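Toy rotation

Toy rotation is the household practice of keeping only part of a child's toys within reach at any one time, while the rest wait in a closet, under a bed or on a high shelf until their turn comes around. Families have likely done some version of it for as long as children have owned more than a handful of playthings, and many grandparents will tell you they did it for years without ever knowing it had a name. It is most often used with children between the ages of one and six, though plenty of older children (and, it must be said, a good many adults with hobbies) get along very well with the same arrangement. 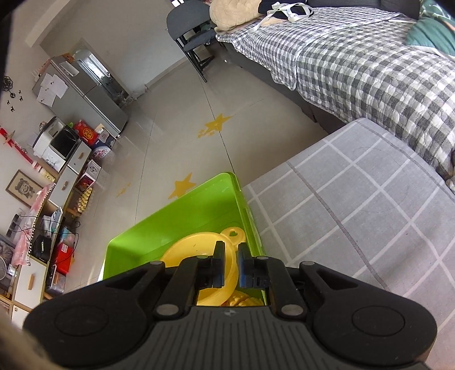 Freya Clegg
Contributing editor, Home and Family

Background

The idea rests on something most parents notice sooner or later, usually in the weeks following a birthday. A small child faced with a great heap of toys will often pick one up, drop it, pick up another, and wander off to play with a saucepan lid. Put most of the heap away and the same child may settle down for a good long stretch with a few blocks and a wooden spoon. When the stored toys come back out a few weeks later they are greeted like old friends, and sometimes like brand-new ones.

Early childhood teachers have long worked in much the same way, changing the shelves with the seasons or with whatever the class happens to be curious about. In home settings the habit spread mostly by word of mouth, through playgroups and toy libraries. One such library, in the town of Prelomwood, began lending toys from a church hall with 15 boxes on a folding trolley. Its founder, Wendy Hebden, wrote in the library's newsletter that families kept asking her how to make their own closets work like her trolley, and she ended up writing a short leaflet on the subject that is still handed out to new members every June.

Methods

There are nearly as many methods as there are families. The simplest is the plain swap, in which one box goes away and another comes out, usually in the evening after the children are asleep. Some households sort by kind, so that each box has something to build with, something to pretend with, and something to puzzle over. Others sort by theme, with a farm box, a kitchen box, a seaside box and so on.

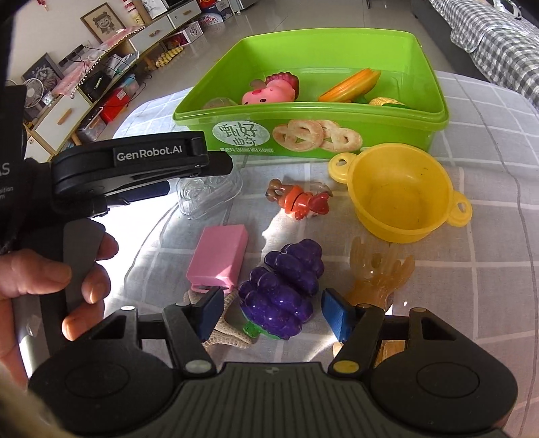
Theme boxes take a little more effort to put together, but they have a loyal following, particularly among people who enjoy the sorting as much as the children enjoy the playing. Play food is an especially flexible thing to keep on hand, as it fits comfortably into a shop, a picnic, a restaurant or a bear's birthday party.

How often to make the change is a matter of taste. Hebden's leaflet suggests waiting until interest drops off and paying no mind to the calendar. Narayanan Raju, a preschool teacher who wrote a column for the same newsletter, preferred a steady swap every two weeks, partly for his own peace of mind. Nearly everyone agrees that a beloved doll or blanket should never be put away at all, and that a child who asks for a particular toy can simply have it back.

Criticism

Not everybody is fond of the practice. Some parents find it one more chore in a week already full of them, and others feel that children ought to have a say in what stays out. Raju himself came around to letting his pupils choose half of each new shelf, and reported fewer arguments afterward.

See also: Toy library; Loose parts play; Playroom storage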